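# Rakport 2 adds grasp planning for clear and shiny objects

Pindthorpe has released version 2 of Rakport, its software for picking mixed items out of bins. The update replaces the grasp planner and changes how the system treats gaps in depth data. It is free to existing licence holders and can be downloaded from the customer portal now.

The main change concerns transparent and reflective items. Depth cameras often return nothing at all for clear plastic, or return the distance to whatever lies behind it. Earlier versions of Rakport threw those pixels away, so a clear bottle on the floor of a bin was usually treated as empty space. The new version keeps them as a separate class, compares them with the colour image and gives each region a score before a grasp is proposed.

"A hole in the depth map used to mean we knew nothing," said Albane Mallet, who leads the perception work at Pindthorpe. "Now it counts as a weak sign that something might be there. The planner can act on it or leave it until last."
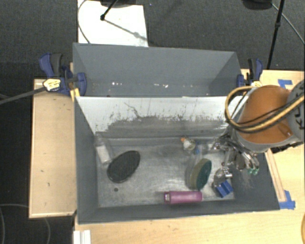

Bin walls have also been given more attention. Items lying flat against a side are hard to reach with a two-fingered gripper, and the old planner tended to reject them after a single collision check. Rakport 2 will try a tilted approach first. If that fails it plans a short push to move the item away from the wall, then looks again before choosing a grasp.

Pindthorpe tested the release at its Cheetham workshop on a set of 211 household items, including bottles, sponges, small toys and clear packaging. Each test run consisted of 1,000 pick attempts. The company has not published success rates and says it will do so in November, once an outside user has repeated the runs.

That user is Gellamico, which packs returned goods for online shops. Willy Dierckx, its automation manager, said the firm had been running a pre-release build on one cell.

"The pushing is slower than I would like," he said. "It adds a look and a move each time. But we stop the cell less often to turn things over by hand, and that was what we asked for."

Several smaller changes are included. The calibration tool now saves the bin position separately from the camera position, so moving a bin no longer means repeating the whole procedure. Log files record the reason each grasp was rejected. The limit on stored grasp candidates per image has gone up to 64, and can be lowered on older computers.

Stela Enache, who maintains the arm drivers, said users with their own motion scripts should read the upgrade notes before installing. The call that returns a single best grasp has been removed, and scripts must now ask for a ranked list and take the first entry. Configuration files from version 1 are converted automatically, apart from custom gripper models, which have to be exported again.

Support for version 1 continues for existing customers, with bug fixes only.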